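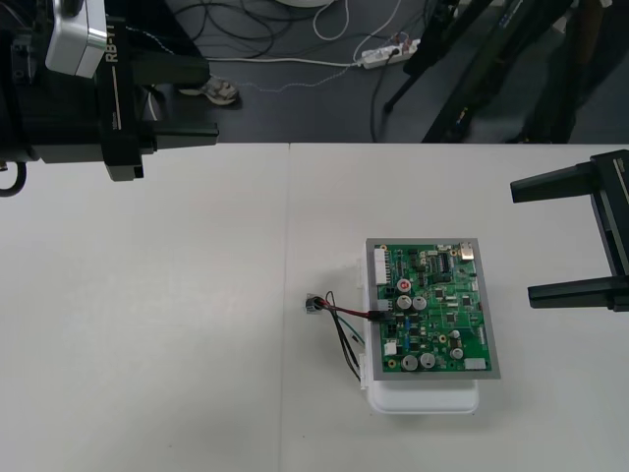

What does the planner do when both arms want the same bit of space?
It gives the space to whichever arm is already holding something, and the other arm waits at its last safe waypoint until the space is released. If neither arm is holding anything, the left arm goes first. We tried cleverer rules and came back to this one.

Project report: a shared-space planner for two arms
Kidus Abdella, Judbridge project group

1. Where we started

The task I was given in January sounded small. Two arms work on a circuit board from opposite sides of a table, and the software that came down to us from the earlier group, which everyone calls Tronent, planned for each arm as though the other one had gone home. It worked nicely as long as they took turns, and taking turns is slow. My job was to let them move at the same time without meeting in the middle, and I will admit that I spent the first stretch of it mostly reading other people's code with a cup of tea and a growing list of questions.

2. Reserving space

The idea I settled on is borrowed from railways. The volume above the table is split into blocks, and before an arm moves it has to reserve every block its path passes through, plus a margin for the gripper fingers. The reservation table lives in one process, called Hegde, and both arm controllers talk to it and to nothing else. I was very fond of a version where the arms bargained with each other directly – it made lovely diagrams – but it was miserable to debug, and my supervisor was kind about letting me find that out for myself.

Wires were the part I had underestimated. A board with a cable bundle attached is a different shape from the board in the CAD file, and a path that clears the components can still sweep straight through the leads. I ended up adding a keep-out region that is built from the depth image at the start of each run and then left alone until the run is over. It is generous, and it costs us some reachable space beside the board, but I sleep better.

3. Testing

I ran 2,000 pairs of random goals in simulation, with both arms starting from their home poses. The old turn-taking planner solved them all, as you would expect. Mine left 13 unsolved, and every one was a deadlock in which each arm held a block the other one needed. The longest plan had 436 waypoints, far more than it deserved, and smoothing it is on my list.

The deadlocks are now caught by a timer. If both arms have been waiting for 16 control cycles, Hegde cancels the newer reservation and asks that arm to back up along its own path. With the timer switched on, the same goals all came through. I should say that this is a patch, and a proper fix would look for the loop before granting the reservation in the first place.

4. What is left to do

The Tomberg logging tool still writes the two arms' joint states to separate files with separate clocks, so comparing them means lining them up by hand, and I would gladly never do that again. I would also like the wire region to update during a run, at least after a grasp. The code and the simulation goals are in the group repository, along with my notes, which are longer than this report and a good deal less tidy. Please write to me if the reservation table misbehaves, and include the log from Hegde when you do.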